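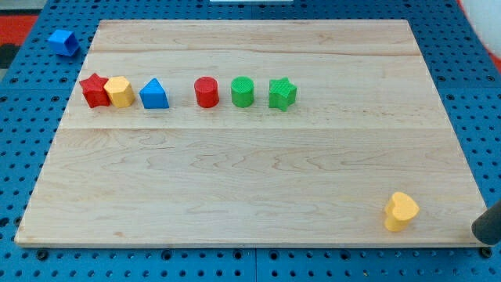 Marau maple board, with shape blocks along the top.

Marau Edge-Joined Maple Board

A flat board in pale maple for kitchen prep, craft tables and classroom benches. Planks are glued edge to edge and sanded both sides. No handle, no groove, no feet.

Thickness is 24 mm. Each board is supplied with one coat of food-safe oil. Colour and grain vary from piece to piece, and wavy brown figure in the timber is not a fault.

Care
Wipe with a damp cloth and stand on edge to dry. Do not soak or put in the dishwasher. Re-oil every 3 months, more often in a dry house. Light scratches can be sanded out with fine paper, going with the grain.

Delivery
Boards leave the Idier warehouse within 5 working days. Orders placed in August may take longer while the workshop is closed for stocktake. Blocks not included.

Item no. 374

Comments

Ratree Nilsuwan
Bought two for the art room. Heavier than I expected but they stay put.

Theerawat Phromma
Does it come in walnut?

Amnuay Thaweesak
Mine cupped a bit after I left it flat on a wet bench. Stood it up for a week and it came mostly good.

Naledi Msimang
Same colour as the old Silla one, for anyone trying to match.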